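Dobrar a roupa em cima da cama

346 partilhas · 27 comentários

Há quem tenha uma lavandaria com bancada e prateleiras, e há o resto de nós, que temos a cama. É ali que a roupa aterra quando volta da corda, e é ali que se decide (com mais ou menos paciência) o que vai para a gaveta e o que espera por amanhã. Em julho, com as mantas já a pedir descanso, a pilha cresce sempre mais do que se contava! 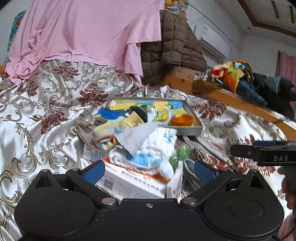

Colcha de medalhões bordô, com a roupa amontoada junto à barra de madeira da cama.

Gosto de começar pelas peças grandes, os lençóis e as cobertas acolchoadas, que ocupam muito espaço e pouco pensamento. Uma colcha acetinada como esta é bonita, com os seus arabescos dourados, mas foge debaixo das mãos, e convém alisá-la antes de pousar seja o que for. Depois vêm as calças, as camisolas e, por fim, aquelas miudezas que a minha mãe guardava numa caixa de bolachas Banano: cintos, fitas, alças soltas.

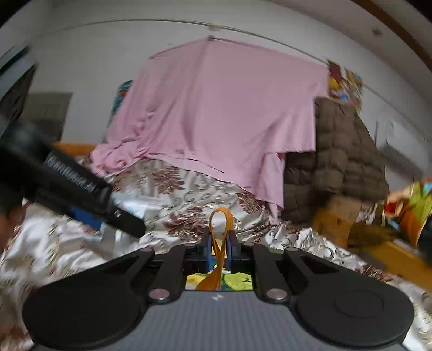
Texto de DRISS MORSY | Casa e Vagares

As tiras são um caso à parte. Uma alça cor de laranja perde-se num instante entre panos estampados de amarelo e verde-lima, e por isso eu separo-as logo, enrolo-as sem apertar e deixo-as à cabeceira. O meu vizinho Milan Vandenberghe prefere pendurá-las em 3 ganchos atrás da porta, e reconheço que o quarto dele anda mais composto do que o meu.

12 comentários · Partilhar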